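How Does a Robot Know What to Do Next?
Kids' Tech Page, Cleltville. Posted 15/09/2023

Picking up a sock. Easy, right? You don't even think about it. A robot has to think about ALL of it.

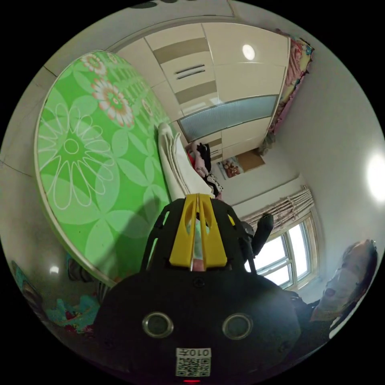 First, the robot has to see

Your eyes send messages to your brain. A robot's camera sends pictures to a computer. Same idea, sort of. But the computer doesn't see a bedroom. It gets numbers. Tons of them, one little bunch for each tiny dot of color.

Then a program goes looking through the numbers. Where does the green stop and the white start? Is that line the side of a table? Or just a shadow? Shadows are tricky. Shiny doors too — a lamp shows up in the door and the program might think there are two lamps.

Grown-ups call this part perception. Big word. It means working out what's around you.

A camera with a very wide view makes straight things look bendy. Walls curve. Tables lean over. So the software has to know how its own camera bends things, and un-bend them with math.

Next, it makes a plan

Say the job is: put the folded cloth in the basket. What are the steps?

Go to the cloth.
Open the fingers.
Get the fingers on both sides.
Close.
Lift.
Go to the basket.
Open.

That's already more steps than you'd think, and each one has little steps inside it. Which way around the table? How high? The planning program tries out lots of paths inside the computer before anything moves. Bad paths get thrown out. Bumps the wardrobe? Out. Goes through the table? Out!

Then comes control

Control is the program that does the moving. It checks, moves a teeny bit, checks again. Over and over. At Humix, a robot software shop here in Cleltville, the control program checks 300 times every second. Try blinking that fast. You can't.

Why so many checks? Things slip. Cloth flops. If the fingers are a little too far left, the program nudges them right before it turns into a big miss.

It's like riding a bike. You don't point the handlebars once and hope, you keep fixing it the hole way down the street.

How does it learn?

Some robot programs learn by copying. A person holds a gripper in one hand, a bit like a fancy grabber, and does the job with it. The cameras on the gripper record everything. Later the computer studies the recordings and looks for patterns. When the cloth looked like this, the hand went like that.

One time isn't enough. The Humix program called Tekleab needed 30 tries at folding a towel just to get started, and it still made a lumpy one. More rooms help. Messy rooms, tidy rooms, sunny windows, flowery curtains. If it only ever saw one room it would get very confused in yours.

Try it yourself

You need a friend, a spoon and 6 dry beans. And two bowls.

1. Put the beans in one bowl. Empty bowl next to it.
2. Your friend holds the spoon and shuts their eyes. They are the robot.
3. You are the software. Tell them how to move every bean. Only small words alowed: left, right, up, down, tip, stop.
4. Swap after 30 seconds.

Spilled some? Change your words and go again. Programmers call that debugging.

Words to know

Software — the instructions a computer follows.
Perception — working out what's around you.
Gripper — a robot's hand.
Debugging — finding the mistakes and fixing them.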